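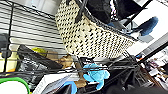
The lost-and-found at the Salard Community Center has outgrown its cardboard box, then its second cardboard box, and this month it was promoted to furniture. The new arrangement is a set of black wire shelves in the front hallway, between the water fountain and the door to the gym. Clothing goes in the big woven basket, the cream one with the little black marks, and by the end of the first week it was already spilling black fabric over the rim. A yellow-green ball has settled in among the bags below it. The center asks that people look before they dig, and that anyone who digs put things back.

Unclaimed property has been a sore subject on Surero Street for a while. The old system consisted of a closet, a key, and a person who knew where the key was. When the closet was emptied in the spring to make way for folding chairs, the count came to 1177 items, a figure that includes single gloves, which the center counted one at a time, and water bottle lids, which it probably should not have. Most of the haul went to the thrift shop. The lids went elsewhere.

The shelves were bought with money left over from the hallway repainting, and they are meant to make the whole business visible. Parents who used to be told to come back when the office was open can now stand in the hallway and look for themselves at any hour the building is unlocked -- in theory a great saving of time. In practice, regulars report that it takes longer, because everyone stops to see what everyone else has lost.

Toys have the top shelf. This was decided after a small customer of the Saturday-style craft hour, held at the center whenever there is glue, was found to be unable to leave the building without checking every level. Grown-ups can reach the top, children can see it from across the hall, and negotiations can take place in between. 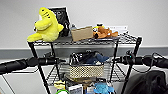 The top shelf, where a yellow plush toy and an orange-brown dog await collection.

The dog, lying on its side, has become something of a favorite. Two families have said it looks like theirs and then, on closer inspection, that theirs had a better tail. The toy in goggles leaning against it has had no inquiries at all. Its neighbors include a small gray bottle, a tan cardboard box and a framed picture, and the picture has puzzled the front desk more than the rest put together. People put down a hat and forget it. It takes a different sort of afternoon to walk into a community center with a framed picture and walk out without one.

Rules for the shelves are posted by the office door. Items stay out for 15 days. After that they move to a storage tub for another 20, and then on to the thrift shop run by the Stindura Neighborhood Association, where several residents have already had the experience of buying back their own umbrella. Wallets, phones, keys and medication are kept at the desk and have to be described before they are handed over. "Black" is not considered a description.

Food is thrown away the same day. The center would like to stress this, as the question has come up, and it would also like the owner of the casserole dish from the July potluck to know that the dish has been washed and the casserole has not been saved.

There has been one complaint so far, from a member of the evening stretching class who feels that a hallway is no place for other people's laundry. The center replied that it agrees, and that the laundry is welcome to go home. A lid for the basket was discussed and dropped when it was pointed out that the lid would be the next thing to go missing.

The shelves can be visited from 8 a.m. until the gym closes. The Triệu Bakery next door, which has been keeping its own modest collection of left-behind sunglasses in a bread pan under the register, has asked whether it might add them. The center has said yes to the sunglasses. The bakery is keeping the pan.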